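Limpar vidro grande sem deixar risco — o que usam?

beltro_49
Jun 23, 2022
pessoal, socorro. vidro da sala virado a poente, ao fim da tarde vê-se TUDO. já tentei o spray da Flirkine, vinagre, jornal. fica sempre uma névoa. que fazem vocês?

marmita_fria
jornal já não dá, a tinta agora é outra. água morna, uma gota de detergente da loiça e rodo. 3 minutos e está feito.

tia_do_rodo
Discordo do detergente — é isso que deixa a névoa. Álcool e água, metade metade. E nunca com sol a bater no vidro!!

marmita_fria
uma GOTA, eu disse. toda a gente despeja meia garrafa e depois queixa-se

kwon_de_cima
rodo em vidro curvo esqueçam, a borracha não assenta. pano de microfibra bem torcido, de cima para baixo, depois outro seco. lavar os panos sem amaciador, isso é meio caminho
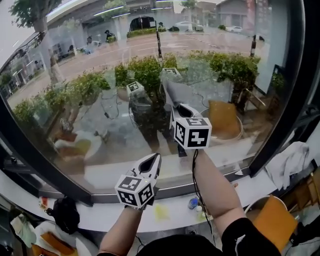
Pano cinzento no vidro curvo, caixilho preto.

beltro_49
o meu é direito mas vou tentar o pano. comprei um pack de 9 na Bandanwood em março e lavei sempre com amaciador... se calhar é daí

tia_do_rodo
É daí. Ferve-os com um pouco de vinagre, recuperam.

marmita_fria
ferver microfibra estraga a fibra!! 60 graus no maximo

tia_do_rodo
Fervo há anos e cá estão.

Comentários dos leitores

zeca_marquise: e o calcário por fora? ninguem falou

lua.nova: o limpa-vidros da Beltulora é caro mas não deixa névoa, fica a dica

patim3: equipa álcool, sempre

Este site utiliza cookies para melhorar a sua experiência. Aceitar | Gerir preferências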